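22 Oct 2005
By the Food Business Desk

I met the founder of Nilley in the back booth of a diner she likes, mostly because the coffee comes in a cup that does nothing clever. She laughed when I said so. Her company makes a lidded bowl of soup that you're supposed to be able to carry in your bag and warm up anywhere, and for the past year most of her mail has come from lawyers.

"I used to get recipes from people," she told me. "Now I get exhibits."

The trouble is over the lid. Nilley bought its first run from a packaging outfit called Cordier, and then Fukia, a much bigger soup seller, showed up in stores with a vent that looked an awful lot like hers. Cordier says it was free to sell the design to anybody. She says it wasn't, and she has the contract in a folder she kept one hand on all through lunch (grilled cheese, in case you're wondering, and she ate my pickle).

I asked how many complaints she'd had from customers before any of this. She didn't have to look it up. "157, out of everything we shipped last winter. And 54 of those were about the salt!" The rest were a mix – lids that stuck, a dented case or two, one man who wanted it in tomato. 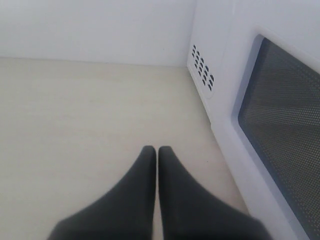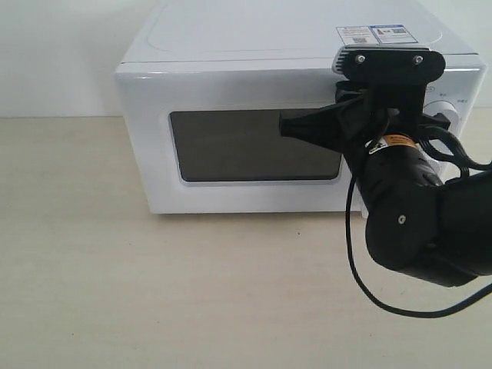 She started out in her sister's kitchen with 3 flavors and a borrowed label printer. The first order was 2,000 bowls for a grocery chain she'd been calling every week, and she said yes before she had any idea where she'd cook that much barley. "I hung up and went and sat in the car," she said. "I didn't even turn it on."

I wanted to know why she didn't just settle. Fukia has made an offer, though she won't tell me what it is, and her own attorney thinks she should take it. She stirred her coffee for a good long while.

"If I settle, they keep the vent and I get a check. Then I'm a person with a check. I'd like to be a person with a soup company."

She does worry about money. Brilness, the distributor that handles her on the West Coast, has moved her down a shelf and is waiting to see what happens before it orders again. She doesn't blame them much. She used to work in distribution herself and says she'd have done the same thing, only sooner.

The hearing is set for December, right in the middle of soup season, and she plans to be there for all of it. Meanwhile there's a new flavor coming, split pea with lemon, and she talked about that for twenty minutes straight without mentioning a lid once. I asked if I could try it. She said it needed more lemon and I'd have to wait.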